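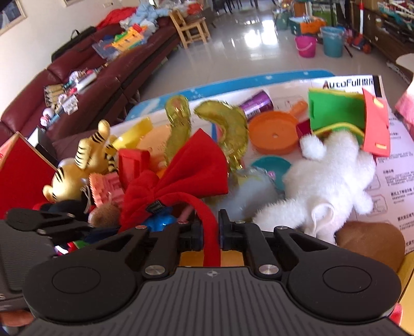
Hello all, and thank you Cường for such a kind nudge.

Cường Đoàn wrote on 23rd December:
> Is anyone passing on soft toys? The Nanadis playgroup has hardly any.

Yes, we are, and gladly! The big cardboard box is for you, with the unicorn and the red bow in it.
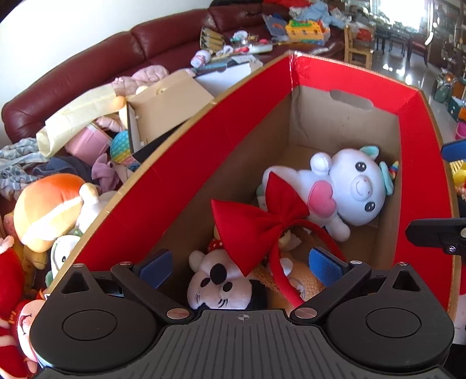
I'm still dithering over the tiger (my youngest named him Simões, so he may have to stay), but I can bring the rest over to Zurkwood, number 195, whenever suits you. Would the scooter be any use too?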